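May 18, 2021

I slept badly again and got up before five. The kitchen was already light. I made tea in the big cup and sat with the letters from my grandmother, the ones I promised to finish before summer.

I have now translated 49 of them. Mrs. Reet Liepiņa, who gave me the box, thinks there are more at her cousin's house in Pekby, but the cousin does not answer the telephone. I will not wait. It is enough work as it is. My grandmother wrote very small, to save paper, and when the page was full she turned it and wrote across the first lines. Some words I can read only when I hold the page near the window and look at it from the side.

Today's letter is from November, the year is missing. She writes about the price of a goose and about a coat that had to be turned. It took me one hour to understand "turned". I thought she meant that she gave it back to the shop. But my mother told me once how they took a coat apart and sewed it again with the inner side out, when the outer side was worn. So now I have written "turned" and a note at the bottom of the page. I do not like notes. Too many of them and the reader feels he is at school.

There is a person in the letters called only Priedītis. At first he is "Mr. Priedītis", then "P.", and in today's letter "our poor P." What happened to him? She does not say. The person who received the letter knew it already, and so it did not need to be written. This is the difficulty with family letters. All that was important is left out, and I know instead what the goose cost.

After breakfast I wrote to Darius Mockus and asked him about two words which I think are Lithuanian. He answered before noon, very politely and at great length. One of them is a kind of dumpling. The other one he does not know, and he believes my grandmother made it up or heard it wrong. I will leave it as she wrote it. 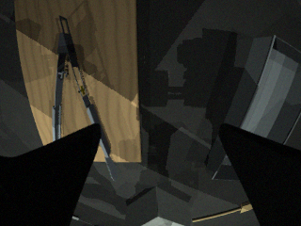
A computer picture. The pale wood with its wavy grain, and the brown shadow over the upper part.

Then I went out to the post office with the parcel for Losov. It weighed more than I thought and I had to pay the higher price. The woman at the counter asked me what was inside and I said "books and wool", which was true, but I said it so nervously that she looked at me twice. I still become like this at counters. I have lived in this country for more than half of my life and my English goes away in the moment when somebody in a uniform asks me a question. In the evening, alone, it comes back and I have very good answers.

I walked home the long way, past the allotments. Someone has planted beans too early, I think. The nights are still cold here. My grandmother would have gone to the fence and told them so. She gives such advice in almost every letter, also to people who live in towns and have no garden.

At the library I returned the grammar and borrowed a novel, for which I have no time. I am allowed to keep it three weeks. The seats by the radiator have been taken away and the room looks bigger and less friendly. I asked if the dictionary in two volumes could come from the other branch, and I filled in the form. I wrote my address in the wrong box and had to ask for a second form.

For supper I had potatoes with curd cheese and the last of the dill. I read the goose letter again while I was eating, and found a mistake. I had written "she is angry with the neighbour" and it should be "the neighbour is angry with her". It makes a great difference! The whole middle part has to be changed, for now it is my grandmother who did something wrong, and she writes about it very lightly, in one line, between the coat and the weather. I would like to know what she did. I corrected it in pencil and will type it tomorrow.

My sister telephoned at nine. Her knee is better. She wants to know when the translation will be ready, and if she can have it printed in bigger letters. I said yes to the bigger letters.

To do tomorrow: type the goose letter, buy stamps and lamp oil, write to the cousin in Pekby on paper as the telephone is no use.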